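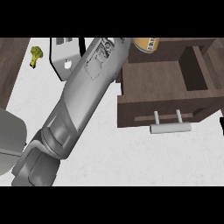

Simulated trials should be reported to the same standard as physical ones

A simulated drawer-opening task costs almost nothing to repeat. My complaint is that the reporting has become as cheap as the runs. A results table will say that a policy opened the drawer in 428 of 700 attempts, and the reader is left to guess what "opened" meant, how the start positions were chosen and whether the loose objects in the workspace ever moved.

The Wonent guidance, which our group adopted in July, asks for a written success condition before the first run. This is the right place to begin, but it stops short. A drawer pulled 5 cm with the handle still gripped is a different result from a drawer pulled 5 cm and released. Both pass under the present wording. Rhun Watkins, who drafted that clause, holds that a stricter one would put off small teams. I disagree. A small team can write two sentences.

Three further items belong in the rule.

First, contact with anything other than the handle should be logged. A forearm that brushes the cabinet in simulation does no harm and leaves no mark. On a real bench the same contact may end the trial, and a score which ignores it is too high by an unknown amount.

Second, clutter should be declared. If food items, cans or small devices are placed near the target, the report should say whether they are fixed or free to move, and whether their positions change between runs. Segundo Muñoz re-ran one of our older Jirkow sets with the clutter made free. The success count fell by roughly a third -- with no change at all to the policy.

Third, physics settings should be published with the result. Drawer friction and joint damping are the usual offenders. Both are often tuned early on to stop the drawer sticking, then forgotten.

The common objection is time. Eirlys Landeg timed the extra paperwork for a batch of 200 runs, and it took her less than a morning. Most of that went on finding settings that ought to have been stored with the data anyway.

I would not ask for certification, and I would not want an outside body checking every batch. A one-page sheet, filed beside the results and signed by whoever ran them, is enough. Results without the sheet should stay out of comparison tables until it is supplied.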